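Ticket 1501
Subject: Folding sessions, grip units and daily count
Opened by: Mirjam Van der Linden, laundry floor, Romton
Assigned to: Kamrul Amarasinghe, Skolus support
Priority: normal
Status: open

Mirjam, 9:10
Since July we fold part of the clothes with the hand grippers, so that the folding machine can learn from us. The target is 100 pieces per shift for each person. Yesterday Anouk reached 28. By hand she is much faster, and now she worries that the number goes in her file. Unit 004 also loses its session when she changes from one piece to the next.

Kamrul, 9:40
Thank you for the clear message. Please try these steps in order and write the result under each one.

Step 1. Work on the round table with one knit piece, and keep the finished stacks at the far side. Check that the label on the unit is the same as the number in the session list.
Result: label is 004, list says 004. Session stayed open for 16 pieces, then closed.

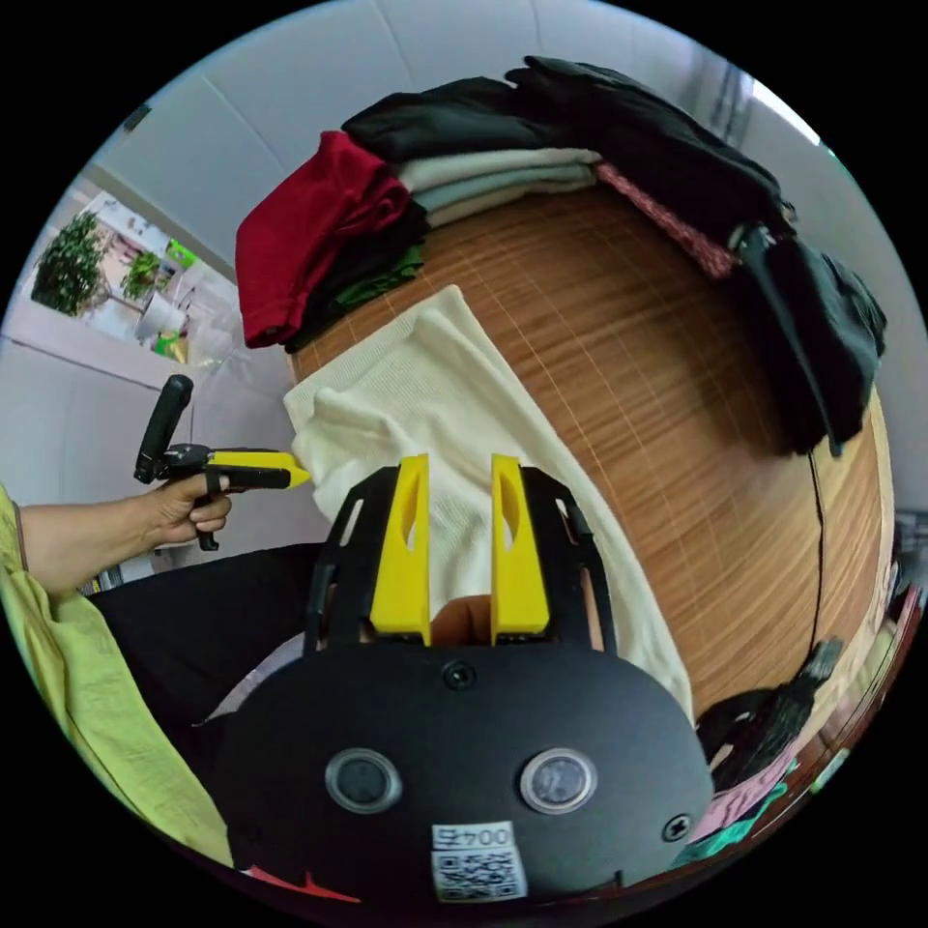 Step 2. Do the same work at the bed, with a mixed pile. Start with the light trousers with elastic at the leg. Do not sort the pile first.
Result: session closed again, this time after the second piece. Anouk says the soft cuff is difficult to take with the yellow fingers, so she waits a little before she closes them.

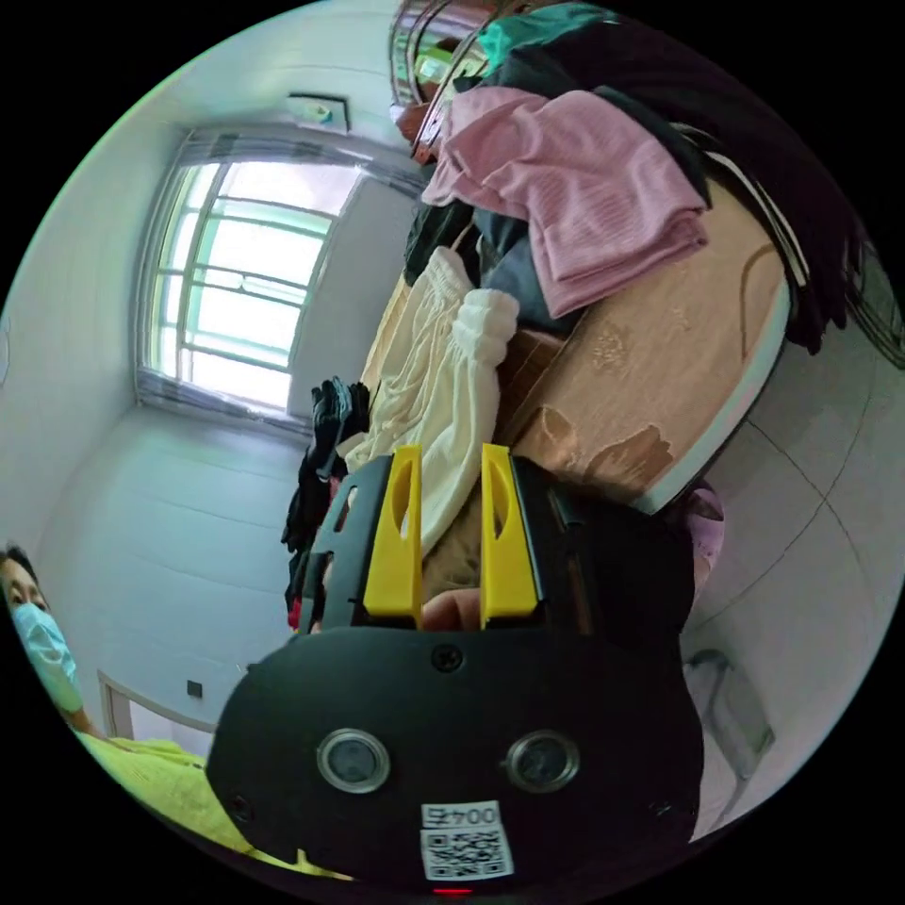
I think this waiting is the cause. The software closes a session when the fingers do not move for some time, and the limit is set too short for new people. I made it longer on your account - please restart the unit before the next shift.

Mirjam, 13:25
Restarted. No closed session until now. But the question about the target is still open. Zubaida and Anouk did this work by hand for years, and they would like to know who reads the numbers.

Kamrul, 14:05
The target was copied from another customer and I can remove it. Who may read the numbers is decided on your side. I put Willy De Bruijn in copy.

Willy, 15:30
Please remove the target. The numbers will not go in any personal file, I will tell the team at the start of the shift. Leave the ticket open until Zubaida has also tried the new setting.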